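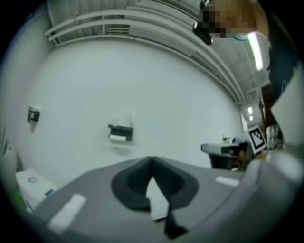 April
By Yesenia Arellano

Ticket 319 – Restroom exhaust fan drops to low speed and stays there
Site: Hirklow, ground floor
Equipment: Noltis fan controller, Proltach humidity sensor
Status: closed, monitoring

Reported problem

The fan starts at high speed on the wall switch, runs for several minutes, then drops to low. Cycling the switch brings high speed back for the same length of time. Tenant says it began after the ceiling work. No error on the controller display.

Initial checks

Supply voltage at the controller is steady under load. The fan wheel turns freely, no rubbing. Filter was gray with dust and has been replaced, no change in behavior. The backdraft damper opens fully. Humidity setpoint was 69 percent, as left at commissioning.
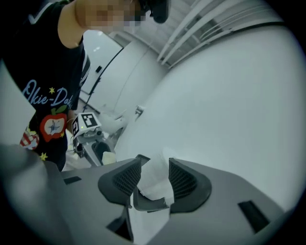 Step 1 – Rule out the motor

Bypassed the controller and ran the motor straight from the supply for 31 minutes. It held high speed the whole time and the housing stayed within its normal temperature. Motor and capacitor are good. Reconnected the controller and the fault came back on the first run.

Step 2 – Sensor input

The sensor reading sat at a fixed value no matter what the handheld meter showed. Unplugged the sensor and the controller did not raise a fault, so it was already ignoring the input. In that state it runs a boost timer and then falls back to low, and the boost timer was set to 200 seconds. The length of the timer fits the complaint if the tenant's "several minutes" is read loosely.

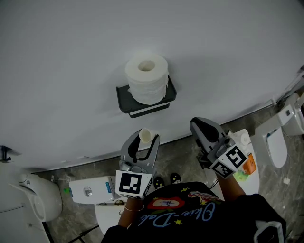

The sensor cable was then traced above the ceiling tiles. One conductor had pulled out of the splice next to the new hanger wire. Bermúdez had rerouted the cable during the ceiling work and left no slack. Cut back, respliced in a junction box, added a service loop and tied it off clear of the hanger.

Step 3 – Retest

Sensor reading now follows the handheld meter. Fan holds high speed until humidity falls below setpoint, then steps down. Ran the cycle twice with the same result. Boost timer left at 200 seconds.

Open items

Controller firmware is one release behind. Update not applied on this visit – the tenant wants it done on a Sunday. Splice location still needs to be marked on the ceiling plan.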